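Found Crews: Why Space Opera Keeps Writing About Families Nobody Was Born Into

Print this page
E-mail this page

Student project report, Popular Fiction module
Jordan Penrose and Stojan Georgiev
Supervisor: Lorraine Ashworth
17 Jun 2021

1. What we set out to do

Started with a simple question. Why do so many recent space adventure novels have the same kind of crew in them? Small ship, bad debts, a pilot with a past, a mechanic who won't talk about home. We both read a lot of these before the module and figured we knew the answer already (readers like it). Lorraine said that was a blurb and to go find something we could argue.

So the plan was: read a set of manuscripts and student-press titles, mark up every scene where the crew acts like a family, and see what those scenes do for the plot. Do they slow it down, push it on, or just sit there being cozy.

Reading list came to 29 titles. Most from the Bickerstaff student press shelf, the rest from the writing group's archive. We left out anything that was a sequel where neither of us had read the first one. Also left out graphic novels, different rules for pacing, would have doubled the work.

2. How we marked the books

Each of us read every book, then compared notes. Pencil codes in the margin, then typed up. The codes:

M – shared meal
Q – quarrel that isn't about the mission
R – rescue, where somebody goes back for somebody
N – nickname given or used for the first time
L – someone leaves, or says they will

First try at this went badly. Stojan was marking every argument as Q and I was only marking the ones that hurt somebody. We had to go back over 10 books and redo them, took most of a week. After that we agreed a Q only counts if it would still matter with the mission taken out.

Nicknames were the hardest. In Plallik, the long one by Graham Tindall, the ship's cook has a different nickname from every crew member and they come up all through the book. We counted only the first use of each. Still a lot of N's.

3. What we found

Meals come early, rescues come late. No surprise there. What we didn't expect was where the quarrels went. In most of the books the biggest Q comes right after a success, when the crew has been paid or gotten away clean. The money is on the table and that's when they fight. Tindall does this in Plallik and it's the best chapter in the book, two people yelling about a borrowed coat for six pages and of course it isn't the coat.

Leaving scenes split into two kinds. In one, the character packs up and goes and the book follows the ship. In the other the book follows the leaver. The second kind is rarer and we both thought it was better. Gistik is the one to read for this. The navigator gets off at a mining station in chapter four and we don't see the ship again until near the end, and the whole time you feel the crew missing even though they are hardly mentioned.

Humor matters more than we planned for. We had no code for it. Should have. A lot of what makes a crew feel close is jokes that are only funny if you were there three chapters ago. Stojan started putting a J in the margin about halfway through but by then it was too late to use, so it's not in the results.

4. The Zaten problem

Zaten is a novella by Rimantas Tamošiūnaitė and it nearly broke the project. There is a crew, they eat together, there is a rescue. By our codes it scored as high as anything. But it isn't a found family story at all. They don't like each other at the start and they don't like each other at the end, and the rescue happens becuase the contract says the ship can't dock short-handed.

We argued over this one a lot. My view was that the codes were wrong. Stojan's view was that the codes were fine and the book was making fun of them. Probably both. Tamošiūnaitė takes all the furniture of the warm crew story and leaves the warmth out, and if you've read a few of the others first it's very funny and kind of awful.

What it showed us is that you can't find the family by counting dinners. Someone has to give something up that the plot doesn't ask for. In Gistik it's a berth. In Plallik it's the coat, in the end. In Zaten no one gives up anything.
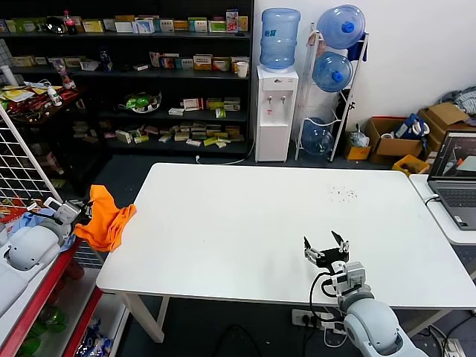
Does a found crew need a captain to work as a family on the page?

Most of the time it works better when the captain is weak, absent or wrong, since the others then have to look after each other and the writer has to show them doing it. The strong-captain books on our list had fewer meals and far fewer real quarrels. People just took orders. The exception was Plallik, where the captain is strong but owes everybody money.

5. Reader session

We also ran a short reading session with people from the module. Handed out two passages, no titles, no author names. One from Gistik, one from Zaten, both meal scenes, both trimmed to 200 words so nobody could lean on the length. Asked people to say which crew they'd rather fly with and why.

Nearly everyone picked Gistik. The reasons were all over the place though. One reader said it was the food. One said the Gistik crew interrupt each other and the Zaten crew wait their turn, which neither of us had noticed and is completely right. Went back and checked it against the other books. Interrupting is all over the warm ones. Wish we had that as a code too.

A few people liked Zaten more and were kind of defensive about it. One wrote that she trusted that crew because at least they had it in writing. Fair.

6. Problems

– Too much reading for two people in one term. Some of the later books got read fast and I think the notes show it.
– Codes changed partway, see section 2. We fixed the early ones but probably missed a few.
– The list leans on student press titles. Bickerstaff's editors clearly like this kind of story so we may have been measuring their taste.
– We only did one reader session. Meant to do another in October with the new intake but the module will be over by then, so that's for whoever picks it up.
– Both of us like these books. Lorraine wrote "you are fans, say so" on the first draft. We are fans.

7. What we'd argue now

The crew-as-family isn't just there for comfort. In the better books it does plot work, mostly by making the wrong choice attractive. The sensible thing is to leave the idiot on the moon and get paid. The reader has to believe, for a page or so, that going back is worth the ship. All the meals and nicknames earlier on are paying for that page.

When it fails it's usually because the writer skipped the paying part. Five of the books on the list have a big rescue for somebody the crew has barely talked to. Crying, hugging, speeches about family. Neither of us felt a thing. One of those books has the word family in it on almost every page and not a single M.

We'd also say the quarrel after the win is worth a project of its own. Didn't have room.

8. Who did what

Both read everything. I typed up the codes and wrote sections 1 to 4 and 7. Stojan ran the reader session and did the notes for 5 and 6, which I then tidied, so any mistakes in there are likely mine. Thanks to Graham Tindall for answering a list of questions about the coat, and for lending us the early draft where its a hat.

The marked-up copies are in a box in Lorraine's office. Please put them back in order if you borrow any. The copy of Gistik with the cover off is mine and I'd like it back at the end.

Print this page
E-mail this page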